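Lemon slices and a table marked in blue tape

I have been meaning to write up the kitchen table since we moved the last boxes out of it. 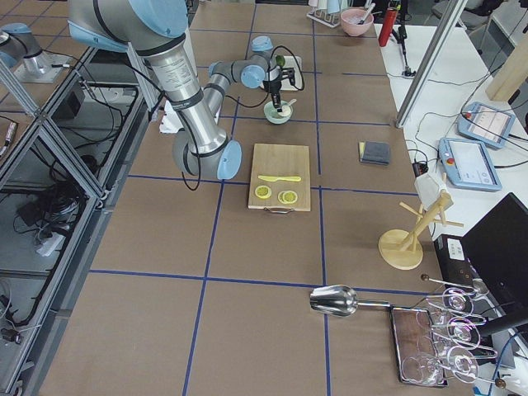 Negin Fallahi

The table is big and brown and for the first few weeks everything we owned ended up on it. Post, chargers, a bag of screws from Jeswood, the bread. In the end I put blue tape down in squares, mostly to make myself decide where things go. Fatemeh said it looked like a car park. It has stayed down since February and I've stopped noticing it, except when I wipe along the edges and a corner lifts.

The cutting board gets the middle, near where I stand. It's a light wood one with a curved metal handle, which I like for hanging up and for not much else. The yellow knife lives with it. I bought the knife as a cheap stopgap and it has outlasted two better ones. It does lemons well, and lemons are most of what I cut at this time of year. Three slices on the board is one pot of tea in our house.

The pale green bowl sits just behind, with a white spoon-like utensil in it. I used to keep the bowl in the cupboard and got it out so often that putting it away seemed silly.

On the right is a dark grey cloth, folded flat. I have 4 of these and they go through the wash in turn. Then the mug tree. Farzad gave us this one when he cleared his flat, and it is wooden with pegs going off in all directions, so you have to think a bit about balance. One white cup near the top is fine. Load up one side with the heavy mugs and it starts to lean - I found that out with the Odholm ones.

The metal scoop is the thing I still haven't placed. It came with a sack of rice from Salehi and it's too wide for the flour jar. For now it lies by the tray, and I move it whenever I want the tray.

I would like a drawer for it. Yasaman has offered an old unit with two shallow ones, but I need to measure under the window first. If it fits I'll take the tape up on that side, and if it doesn't I'll leave things as they are until spring.

Next post will be the larder shelves, once I've painted them.

Contact | © Negin Fallahi | Back to top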